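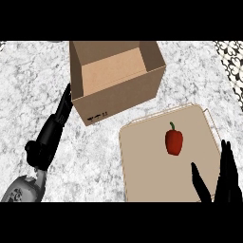 Packaging and Materials Handling
Handout 4: Corrugated Board and Box Selection
Amancay Tapia
Revised June 2018

This handout covers the material for the fourth unit. Read it before the lab, and bring it with you. The flute table is used again in the September make-up session, so keep your copy if you are planning to take the test then.

1. Terms

People say "cardboard" for almost everything brown and stiff. In this course we use narrower words. Paperboard is a single thick sheet, the kind used for cereal boxes and shoe boxes. Corrugated board is made of flat sheets, called liners, glued to a wavy sheet, called the medium. The waves are flutes. A shipping box is nearly always corrugated.

Single face: one liner and one medium. It bends easily in one direction and is used as wrap.
Single wall: two liners with one medium between them. Most shipping boxes are this.
Double wall: three liners and two mediums.
Triple wall: four liners and three mediums. Used for very heavy goods, often in place of a wood crate.

Kraft liner is made mostly from new wood fiber. Test liner is made mostly from recycled fiber. Kraft is generally stronger for the same weight and holds up better in damp air. You can't always tell them apart by color.

2. Flutes

Flutes are named by letter. The letters follow the order in which the sizes came into use, so they do not run from large to small. Thicknesses vary from mill to mill. Use these as working values.

A flute: close to 3/16 inch. Good cushioning, strong when stacked.
B flute: close to 1/8 inch. Resists crushing and punctures, prints fairly well.
C flute: close to 5/32 inch. The common shipping box flute.
E flute: close to 1/16 inch. Small retail boxes and mailers.

Double wall board usually combines two different flutes. BC is the combination you will see most in the lab.

Flutes should run up and down in the side walls of a box that will be stacked. A flute standing on end works like a short column. Turn it sideways and the wall folds under much less load. If a box is loaded from the side and then stood up for storage, check the flute direction again in the position it will be stored in.

3. Box styles

Regular slotted container (RSC). All flaps are the same length, and the outer flaps meet in the middle. It is cut from one piece with very little waste and ships flat.

Half slotted container (HSC). The same as an RSC with flaps on the bottom only. The top is open. It is used with a separate lid, or as a bin.

Full overlap (FOL). The outer flaps cover each other completely. It uses more board and gives a stiffer bottom.

Die cut. Any shape that can't be made with straight slots and scores. It needs its own cutting tool, which adds to the cost of a short run.

Open-top styles lose some stiffness at the rim. The long walls tend to bow outward when the box is filled with small parts. A lid, a tray that fits inside the rim, or a rolled edge will fix this. Do not rely on tape.

4. Measuring

Inside dimensions are given in the order length, width, depth. Length is the longer side of the opening. Width is the shorter side of the opening. Depth is the distance between the opening and the bottom. Depth can be larger than length, and students lose points on this every term.

Always state whether a dimension is inside or outside. The inside size tells you what fits in the box. The outside size tells you what fits on the pallet and in the truck.

5. Strength ratings

Two ratings are printed on box certificates in this country.

Burst strength (Mullen test) is the pressure needed to rupture the face of the board, in pounds per square inch. A common single wall box is rated 200.

Edge crush (ECT) is the force needed to crush a strip of board standing on edge, in pounds per inch of length. ECT is the better guide to stacking. Burst is the better guide to rough handling and to contents that push against the walls.

Neither number tells you how much a finished box will hold in your warehouse. Humidity, time under load, overhang on the pallet, and hand holes all reduce it. Boxes stacked in line, corner over corner, carry more than boxes stacked in a brick pattern, but the in-line stack is easier to tip. Stretch wrap helps.

6. Case: Dirnent and Godoy

Dirnent makes faucet parts and ships them to Godoy, a distributor. One season's shipments came to 3,542 boxes. Over 200 arrived with crushed lower corners. The board was single wall C flute and met its rating. The pallets had been loaded with two inches of overhang on one side, so two corners of each box along that edge had nothing under them.

Dirnent first asked its box supplier, Kata, to quote double wall. Then the shipping lead changed the pallet pattern to remove the overhang and left the board alone. The next shipments arrived with very little corner damage, and the double wall order was never placed.

Before lab, write short answers to the following.

Why did the damage show up in the lower corners and not along the middle of the walls.
What would double wall board have changed, and what would it have left the same.
Which dimension would you ask Kata for first, inside or outside, and why.

7. Lab preparation

Bring a ruler marked in sixteenths and a box you can cut up. Any shipping box is fine if the maker's certificate is still readable on the bottom. Plain unprinted boxes can be used for the flute exercise but not for the rating exercise. Knives and cutting mats are provided.

We will use the Avari crush tester in the materials room. Read the posted instructions before your group's turn. Samples must be cut square, with clean edges, and kept in the room overnight before testing. Leave them in the rack by the door with your group name in pencil.

Reading for next time: the chapter on closures, through the section on water-activated tape.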